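3.2 钢瓶的周转与滞留

在上一节里,我们已经把 Usham 地区各家医院的用氧结构大致交代过了。接下来想请读者耐心一些,同我们一道看看钢瓶离开充装站之后的经历。供气方面的文献多半把目光放在产能、纯度和价格上,钢瓶本身常常只占一个脚注,可是我们在走访中慢慢觉得,供应是否从容,很大一部分恰恰系于这些来来去去的瓶子。

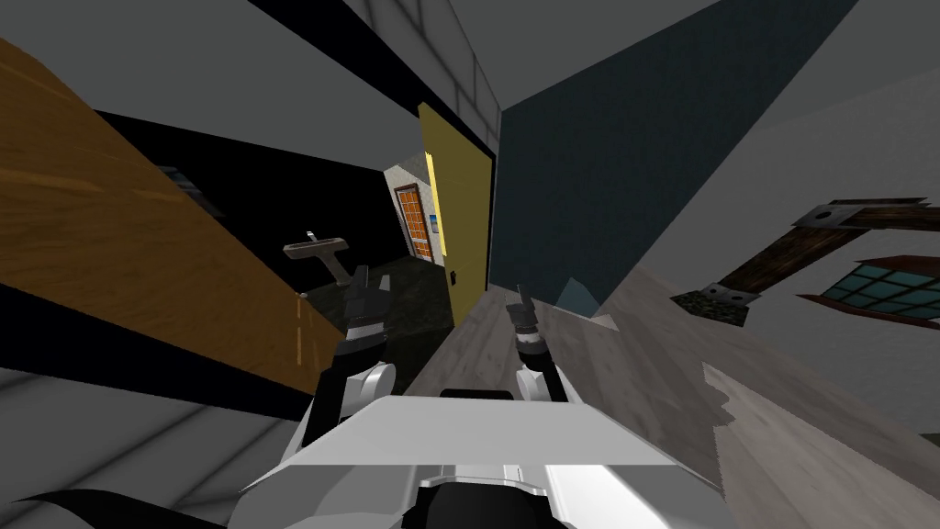
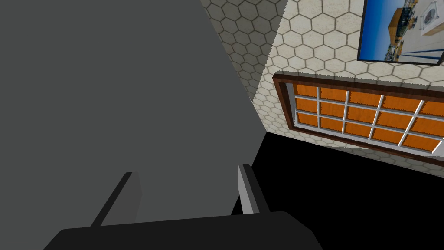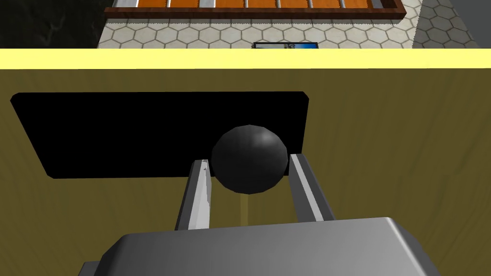
图 2 仿真渲染画面三幅,各幅中均可见夹爪。

分享 11 评论 4

先说数据的来历。Grildale 充装站为我们提供了一份钢瓶台账,共登记医用氧气钢瓶 553 只,每只都有钢印编号、最近一次检验的月份以及出站和回站的记录。台账起初是手写的,后来由站里的 Laimutė Mets 女士逐页录入电子表格,她还很体贴地在旁边另开一列,把字迹难以辨认的地方注明出来。我们在此要特别感谢她,没有这一列备注,后面的许多判断我们是不敢下的。凡备注为“存疑”的记录,我们一律保留在总表中,但不参与滞留天数的计算。

所谓“滞留”,本文沿用 Aivar Kivi 在项目早期内部讨论中提出的说法,指钢瓶已被用空或已停止使用,却仍留在用户一侧、没有进入回收车次的那段时间。这个定义听上去简单,落到实处却颇费周折。用户一侧很少有人会记下一只瓶子究竟是哪一天用空的,护士换瓶时手上往往还有更要紧的事情。因此我们只好退一步,以同一病区下一次领瓶的日期作为前一只瓶子的停用日期。这样处理当然会有偏差,尤其是对那些习惯一次多领几只备着的病区,滞留时间会被低估,这一点我们在第五节还会再谈。

参与调查的用户单位共有四家,其中两家是综合医院,一家是康复机构,还有一家是为居家病人送氧的配送点。四家的做法差别之大,出乎我们的预料。综合医院有固定的瓶库,空瓶与满瓶分区存放,回收车一到便可装走。康复机构的瓶库设在楼后的偏院里,地方倒是宽敞,只是空瓶常常先在各楼层的储物间里歇脚,等攒够一推车才送下来。至于居家配送点,情况就更复杂一些,瓶子散在一户一户人家里,家属有时出于谨慎,明明已经用空了,也愿意再留一段时间,心里踏实。Soledad Arancibia 负责这一部分的入户访谈,她在笔记里写道,好几位家属把空瓶同满瓶并排放在床边,谈起来语气都很郑重。我们读到这里,也能体会那份心情,所以在后文讨论押金制度时,不愿意把这种滞留单纯地看作浪费。

从台账看,观察期内有 200 多只钢瓶至少经历过一次较长的滞留,其中居家配送点所占的比例最高,康复机构次之,两家综合医院最低。这个次序与我们事先的猜想是一致的。不过有一处细节值得多说几句:在综合医院内部,滞留较久的钢瓶几乎都集中在使用频率较低的科室,急诊和手术室反而周转得很快。换句话说,瓶子用得越勤,越不容易被遗忘。若只看全院的平均值,这种差别就被抹平了,充装站据此安排车次,难免会在某些楼层扑空。

另有 11 只钢瓶的记录需要单独说明。它们在台账上有出站而无回站,经 Vaida Urbonaitė 与用户单位逐一核对,大多数是在病区调整时随床位一并搬走,落在了别处,个别几只则是送去检验后漏记了回站日期。核对工作前后做了很久,往返的邮件也不少,所幸最后都有了着落。我们把这些钢瓶归入“去向待更正”一类,既不算作滞留,也不算作遗失。若有同行希望重复我们的计算,请留意这一处理方式,否则得到的结果会略有出入。

在回收环节,Grildale 原先采用的是定期车次,每条线路隔固定的日子跑一趟,不论用户那边空瓶多少。Deng 公司接手运输之后,改成了由用户提前报数、再由调度员合并线路的办法,所用的登记工具名为 Drindo,界面很朴素,填写单位、空瓶数和希望取瓶的时段即可。调度员们对新办法的评价总体是友善的,只是提到康复机构报数时常常偏少,车到了才发现多出好几只,装不下,只得留到下一趟。我们倾向于认为,这与前面所说的楼层储物间有关:报数的人看得见瓶库,看不见各层暂存的那些。Gareth Dobson 建议在报数之前先请各楼层自行清点一遍,康复机构已经同意从五月起试行,相应的数据尚未纳入本文。

关于钢瓶检验,还有一层关系需要顺带提及。滞留过久的钢瓶回站时,有时已临近甚至超过检验期限,必须先送检才能再次充装,于是一次滞留往往牵出第二段等待。台账里这两段时间原本是连在一起记的,我们参照检验月份把它们拆开,前一段记在用户一侧,后一段记在充装站一侧。拆分的具体规则列在附录中,篇幅稍长,有兴趣的读者可以慢慢翻看。下一节将在这个基础上讨论押金与租金对两段等待的不同影响。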